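Notes on a Play Kitchen: Storage, Sorting and the Question of the Plate

The review of the play kitchen was begun in February and has now been concluded. Readers who followed the earlier entry on the bookcase will recall that the household undertook to examine each category of possession in turn, and that toys were deferred twice. The present entry sets out what was kept, how it is arranged, and which matters remain open.

The play kitchen was acquired in two stages. The first purchase was a boxed assortment of food from Kobori, ordered in error in place of a smaller one. The second was a mixed lot of dishes from the secondhand hall at Skerkunby, for which the sum of 20 dollars was paid, including a crate that has since been put to use in the garage. At its largest the collection stood at 43 pieces, excluding a quantity of paper menus. It was stored in a single deep bin, and the bin was the principal difficulty. Whatever was wanted lay at the bottom, and the customary method of retrieval was to turn the whole bin over onto the floor.

It was therefore decided that everything should be placed on a white table and considered together, with no item returned to the bin until its use had been established.

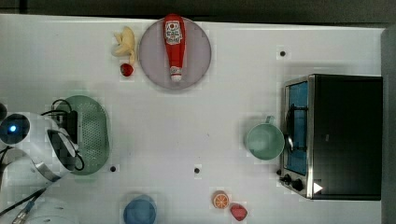
The first principle adopted was that dishes and food should be treated separately. Dishes are larger, they stack, and they are wanted in nearly every game. Food is small and is wanted by kind: one afternoon calls for fruit and the next for a very long lunch consisting of ketchup. A bowl can be left on an open shelf without inconvenience. A strawberry cannot, and the strawberries in this household have been recovered from beneath the radiator more often than the author would wish to record.

The second principle was that color should be disregarded. An earlier attempt at sorting by color produced a handsome shelf, which was photographed and sent to relatives, and which lasted until the following morning. Adults admire such an arrangement. A person of four years looking for a banana does not think first of yellow; the banana is expected to be where the other fruit is.

The matter of the ketchup occasioned some debate. It is tall for a drawer and falls over on a shelf. The present ruling is that it may lie flat on the plate, and the plate has accordingly been designated a serving tray. This arrangement was proposed by the younger party and has been accepted on a provisional basis.

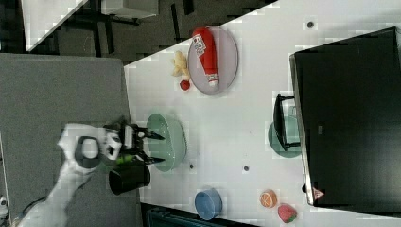

Bowls were a simpler question. Small bowls serve as containers when they are not in play, and it was agreed that fruit may be kept in them. Mugs are to remain with the dishes, although they are also used for soup, for bathing small animals and, on one occasion, for the collection of coins. Duplicates were set aside in a bag for the toy exchange at Jasside, which accepts play food in any condition short of chewed. Several pieces did not meet that standard and have been retained.

For the new storage, two shallow Noreck drawers were purchased and fitted beneath the existing shelf. They are plain and slide easily — perhaps too easily, as they may be removed altogether by anyone with sufficient determination. Felt has been laid in the bottom of each to reduce the noise. The felt was cut from a remnant and does not quite reach the back.

The deep bin has been reassigned to dress-up clothing, an area not yet reviewed. The paper menus are pending. A proposal to add labels to the drawers has been received, with drawings, and the drawings will be put up once the tape has been located.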